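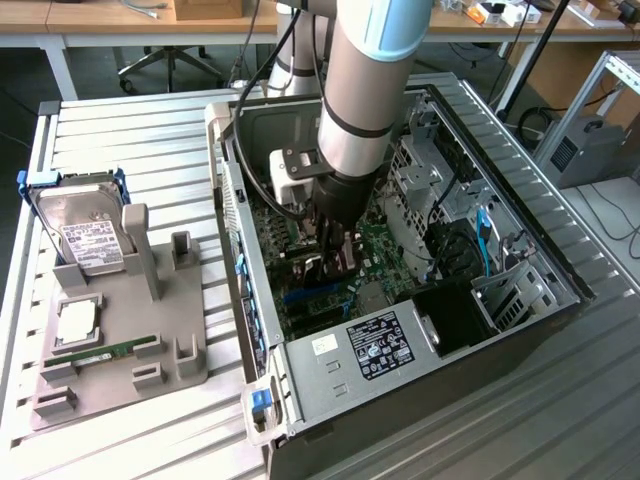 Frequently Asked Questions: Used and Refurbished Desktop Computers

Last updated January 28, 2019

These are the questions we get most often at the Cotar counter in Tavomport, by phone and by email. If yours is missing, write to Malou Juhl at the front desk and she will pass it to the right person.

BUYING

What does "refurbished" mean at Cotar?

The computer had an earlier owner, usually an office or a school. We clean it, test the memory and the drive, replace any part that fails the test, wipe the drive and install a fresh operating system. A computer we sell as "used, as is" has been wiped and switched on, and that is all. The tag on the case says which kind it is.

How much do they cost?

Most refurbished towers are priced between $100 and $300. The low end is fine for email, homework and paying bills. At the high end you get a faster processor, more memory and a solid state drive. Monitors are sold separately. A keyboard and mouse come with every refurbished tower, and you can leave them behind if you already have a set, but the price stays the same.

Is there a warranty?

Refurbished computers have a 30-day store warranty on parts and labor. Bring the computer and the receipt. The warranty covers parts that fail in normal use. It does not cover spills, drops, viruses or software you installed yourself. As-is computers have no warranty, but you can return one within 10 days for store credit if it will not turn on.

Can I open the case myself without losing the warranty?

Yes. Adding memory or a second drive is fine. If you break something while doing it, that part is not covered, but the rest of the computer still is. Please do not peel off the sticker with our stock number. We need it to look up what was in the computer when it left the shop.

Do you have laptops?

Sometimes. They go quickly and we do not keep a waiting list. Ask at the counter.

Will it run my games?

Older games, usually. Newer ones, usually not without a separate graphics card. Bring the name of the game and we will compare its requirements with what is on the shelf. Office computers often have small power supplies, and some of them cannot run a large card at all. A few of the slim models have no room for one either.

Do the computers come with Wi-Fi?

Many office towers were built to be plugged into the wall with a network cable and have no wireless at all. The tag will say. A USB adapter takes care of it, and we keep a basket of them by the register.

UPGRADES

What should I upgrade first?

If the computer still has a spinning hard drive, start there. Moving to a solid state drive shortens startup more than any other change most people can make. Memory comes next, especially if you keep a lot of browser tabs open. A new processor is rarely worth the trouble in an older machine, and in many cases the board will only accept a small number of models anyway.

How do I know what kind of memory to buy?

Look up the model number of the computer or the motherboard on the maker's website and find the page for supported memory. You need the right type, and the notch in the stick has to line up with the slot. If it does not go in with firm, even pressure, stop and check that it is the right kind and the right way around. You can also bring an old stick in with you and we will match it.

My computer will not start after I put in new memory. Did I ruin it?

Probably not. The usual cause is a stick that is not all the way in. Unplug the computer, take the stick out, put it back and press until the clips close. Try one stick at a time. If it still will not start, put the old memory back in. If the computer starts with the old memory, the new stick is either faulty or the wrong kind.

What tools do I need?

For most towers, a medium Phillips screwdriver. A small dish for the screws helps, and so does a flashlight. Magnetic tips are fine with modern parts. Some office models open with a latch and need no tools for the side panel, the drives or the cards.

Do I need a wrist strap?

It is a good habit and they are cheap. Without one, unplug the power cord, hold the power button down for a few seconds, and touch bare metal on the case before you handle any parts. Keep new parts in their bags until you are ready for them. Carpet and wool sweaters make static worse in winter.

Should I lay the case down to work on it?

Yes, with the open side up. Cards and memory go in straight, you can see the slots, and a dropped screw lands somewhere you can find it. Standing the tower up and reaching in from the side is how most bent pins get bent.

Can you do the upgrade for me?

Yes. Labor is $30 for memory or one drive, and that includes copying your files if the old drive can be read. Kári Hafstein does most of this work and can usually finish it by the next business day. Call ahead in April, when the end of tax season and spring cleaning come together and the bench gets backed up.

CLEANING AND CARE

How often should I clean out the dust?

Once a year for most homes. Twice if you have pets, if someone smokes, or if the tower sits on the floor. Take it outside, unplugged, and use short bursts of canned air on the heatsink, the fans and the power supply vents. Hold the fan blades still with a finger while you spray. Keep the can upright or it will spit cold liquid.

Can I use a vacuum cleaner?

We would rather you did not use one inside the case. The nozzle can build up static and can knock small parts loose. A vacuum is fine for the outside vents with the panel on.

My computer has become loud. What is wrong?

Most often it is dust, or a fan with a worn bearing. Clean it first. If one fan still rattles or whines, replace that fan. A clicking or grinding sound may come from the hard drive, and in that case copy your files off today, before you do anything else.

Does thermal paste need to be replaced?

Only if the heatsink comes off or the processor is running hot after a good cleaning. If the heatsink does come off, wipe both surfaces clean with rubbing alcohol and put on a dot of new paste the size of a pea. Old paste does not seal properly a second time.

The clock is wrong every time I turn it on.

The coin battery on the motherboard is low. It is a common size sold in any drugstore. Note which side faces up before you take the old one out. You may have to set the date and a few startup options again afterward.

TRADE-INS AND RECYCLING

Do you take old computers?

Yes, desktop towers and laptops in any condition, at no charge. We also take keyboards, mice and cables. We cannot take tube monitors, printers or anything with a swollen battery. The county site accepts those – check its hours before you load the car.

Will you pay me for mine?

If we can resell it, we offer store credit. Nuala Quinlan looks over trade-ins while you wait. The offer depends on age, condition and what we already have too many of. We do not give prices by phone.

What happens to my files?

Every drive we receive is wiped before anything else is done with it. Drives that cannot be wiped are drilled. You can ask for a receipt with the drive's serial number on it. We still recommend that you copy what you want to keep before you come in, as we cannot get files back once the drive has been through the process.

Can I keep my drive and give you the rest?

Yes, and many people do. Take it out at home or ask us to remove it at the counter for free. A tower without a drive is worth a little less as a trade-in.

What do you do with computers that are too old to sell?

We save the parts that are still useful, such as memory, fans, power supplies and screws. The rest goes to a licensed recycler. Steel cases, boards and cables go in separate bins. If you need an odd bracket or a side panel for an old case, ask Ingvar Ingvarsson in the parts room. He cannot search by phone, so bring the model number and a photo of what is missing.

Do you sell single parts?

Yes. Tested parts are in the drawers along the back wall, with the price on each drawer. Untested parts are in the open bins and cannot be returned.

VISITING

Where do I park?

There are spaces behind the building, off the alley. The back door is closer to the repair counter if you are carrying something heavy. Ring the bell and someone will come with a cart.

Do I need an appointment?

Not for buying, trade-ins or drop-offs. Data transfers done while you wait need one, and so do visits with more than a carload of equipment.

What should I bring when I drop off a computer for repair?

The tower and its power cord if the plug is an unusual shape. Leave the monitor, speakers and mouse at home unless one of them is the problem. Write down your login password, or change it to something temporary, and tell us what the computer does wrong and when it started. If there was an error message, a phone picture of it is the most useful thing you can give us.

How long do you hold finished repairs?

We hold them for 30 days after the first call. Please make sure the number on your ticket is one you answer.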